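Medicine Cabinet Tips I Would Keep, and a Few I Would Skip

By Ashraful Nanayakkara
2026-02-28

Most advice on storing medicine at home comes from somebody selling a box. I went through the handout from the Tarkurbridge wellness fair with that in mind.

Move the pills out of the bathroom. Yes, do it. Steam gets into everything, and a bedroom drawer costs you no money. If there are children in the house, use a high shelf with a lock.

Buy a smart dispenser. I'm not convinced. The Woleck holds up to 20 doses and beeps when you miss one. So does a kitchen timer, minus the doses. Howlader claims its version improves how well people stick to a schedule, but the leaflet doesn't say compared with what.

Sort by color. Please don't. Refills often come from a different maker and the color changes. Sort by name and time of day, and keep the pharmacy label.

Check dates twice a year. Fine. I do mine in July and again when the heating bills drop. Anything expired goes in a bag for the pharmacy take-back bin.

Flush what you don't need. No, unless the label or your pharmacist tells you to.

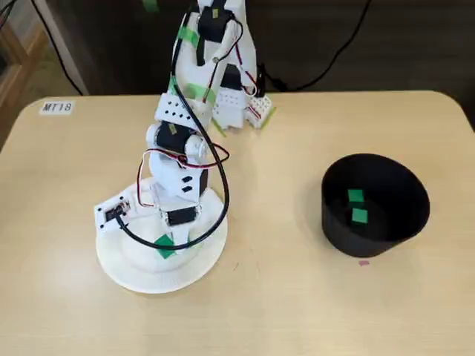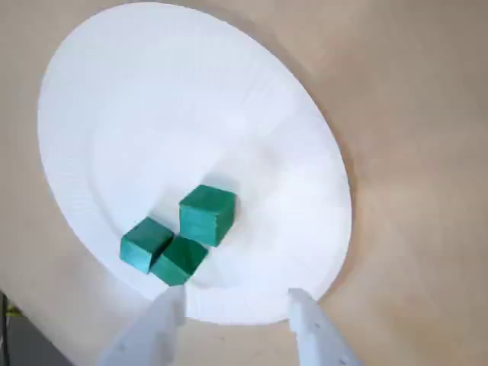
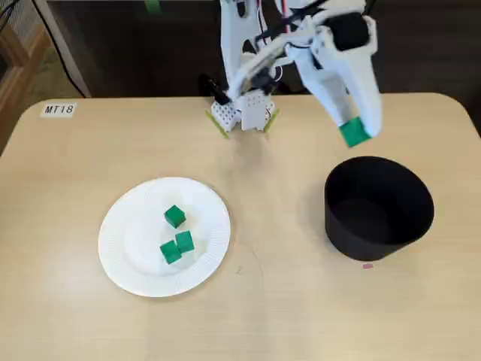

Reading time: 5 min

Keep a written list. The best tip on the sheet, and they buried it on the back. Name, strength, when you take it, who prescribed it. One copy on the fridge, one in your wallet. The Urkton app will store it for you too, if you trust an app to be there next year.

Wipe the measuring spoon with vinegar. Why? Warm water and dish soap do the job. And a soup spoon from the drawer is no good for measuring syrup, whatever your aunt did. Use the cup or syringe that came with the bottle.

Put cotton back in the bottle. Skip it. Cotton can pull in damp. Throw it out once the seal is broken and close the cap tightly.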